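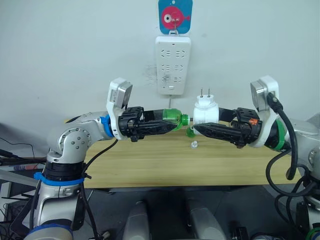
One reader wrote in to say the Hamdale reed diffuser lost its scent after a week and asked if mine did the same. It didn't. I have had it in the downstairs bathroom for 14 days and can still smell it from the hall.

Hamdale sells it in 100 ml bottles at $14. I bought cedar and fig. The fig is too sweet for me, and the cedar is better. Turn the reeds every 5 days or so, or the smell gets weak.

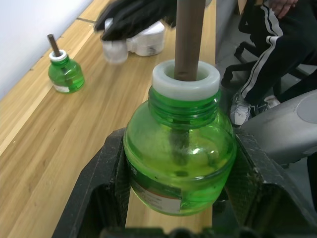

The Brastier I used before cost more and left an oily ring on the shelf. No ring so far with this one. Refills are due in March, price not given yet. I'd buy the cedar again.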